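Home Forums New Posts Members Search Log in

Workshop & Home Automation > General Chat
Clearing the kitchen counter - are we there yet?

rostislav_s wrote:

Evening all. I've been meaning to start this one since November, when my sister asked me (over a sink full of dishes, naturally) when one of these arms was going to come and do the job for her. I said five years. She said I'd told her that five years ago, and I'm afraid she has a point.

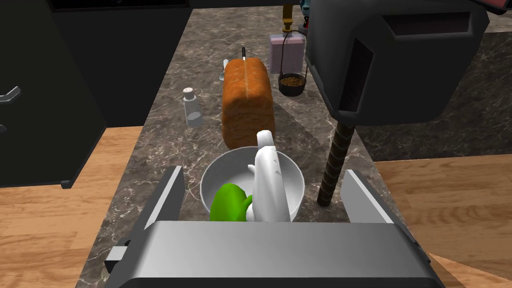

So I've gone back to the plainest chore I could think of, clearing the counter after breakfast, and I've been playing with it in simulation in the evenings once the kids are down. Bowl, bread, salt shaker, the usual clutter. What I'd like to hear from those of you who work with the real thing is whether you'd trust a machine to do this in your own kitchen yet, with your own crockery, while you were out of the room. I lean towards yes for the single lift and no for the whole job, but I'm happy to be talked out of either half.

Rostislav

--------

pierina.guerra wrote:

Lovely topic, and hello from a very wet Millport! I'd say no, and I say it with real affection for the things, having spent a good part of my working life beside them.

My trouble is with that bowl. A person picking it up does about a dozen little things without thinking. You look at what's inside, you notice the tall white thing is leaning, you put a thumb over it or you take it out first. A two-fingered hand gets the bowl by the sides and that's that, and whatever is standing up in there is on its own. I've watched my grandson carry a bowl with an apple rolling around in it and his whole body follows the apple. It's a wonderful thing to watch, and I haven't seen a gripper do it.

--------

nkrumah_y wrote:

Pierina, I have to disagree a little, and I hope you'll forgive me because I always enjoy your posts. You're asking it to carry the bowl the way your grandson does. Why should it? Take the green thing out, take the tall thing out, set them down, lift an empty bowl. It's three dull moves where we'd do one clever one. At the furniture shop where I work we run a Tulo arm on the sanding bench, and it does everything the long way round. It drove me mad for the first month. Then I noticed I'd stopped watching it, and that was when I knew it was earning its keep.

We put 300 chair backs through on it before the holidays and I stepped in for 4 of them. I wouldn't have said that was possible when we bought it.

--------

alvar_oberg wrote:

Chair backs are all the same shape though, Nkrumah! That's a jig and a patient arm, and good on you, but a kitchen changes its mind every morning. I'd also point out there's a knife handle poking up behind that loaf. If I reach past the bread I know to keep my wrist clear. I'd want to be very sure the arm knew as well, and that it had some idea what was attached to the handle.

And a question for Rostislav - how crowded do you let it get? There's a twisty dark rod standing just right of the bowl, practically touching the finger on that side. In my own kitchen that would be over before the bowl had left the counter. My favourite colour of floor is not broken glass.

--------

rostislav_s wrote:

Fair cop, Alvar. I let it get as crowded as my own counter does, so quite crowded. The tight spots are where I learn anything. With a clear bench I get clean lifts all night long and go to bed feeling far too pleased with myself. I've logged 1140 attempts so far across different layouts, and the failures bunch up wherever a finger has to go down beside a neighbour.

Nkrumah, I like your long way round. I'd been scoring it on speed and I might stop doing that.

--------

ryota_ebihara wrote:

Long-time reader, not much of a poster. I look after two Sanna units in a bakery and I'd take the middle road here. The lifting is mostly fine. Where I lose my mornings is the deciding. Is that loaf still wanted? Does the salt live out on the counter or was it left there? My wife and I have been married a long while and we still can't agree on the salt.

For the shop floor you can write the rules down, paint a square on the bench and say everything goes home to its square. At home you'd have to live like that too, and I wouldn't care to. I did try the Privwood tray system, the one with the marked spots, and it went well until Friday, when the family came for dinner and put things wherever they liked.

--------

pierina.guerra wrote:

Oh Ryota, the salt! We keep ours by the stove and my husband keeps it everywhere else.

Nkrumah, you're forgiven, and I'll grant you the three dull moves. But I'd still want to see the first one. Getting a wide pair of fingers down inside a bowl to fetch something smooth and round that's tucked against the wall is harder than lifting the bowl. I'd sooner it tackled the bread.

--------

nkrumah_y wrote:

Suction cup! But I'll leave that for another thread or we'll be here till breakfast.

--------

rostislav_s wrote:

Please do start it, I'd read every word. I'll try the bread first tonight for Pierina and report back.

Back to top | Contact us | Copyright the forum and its members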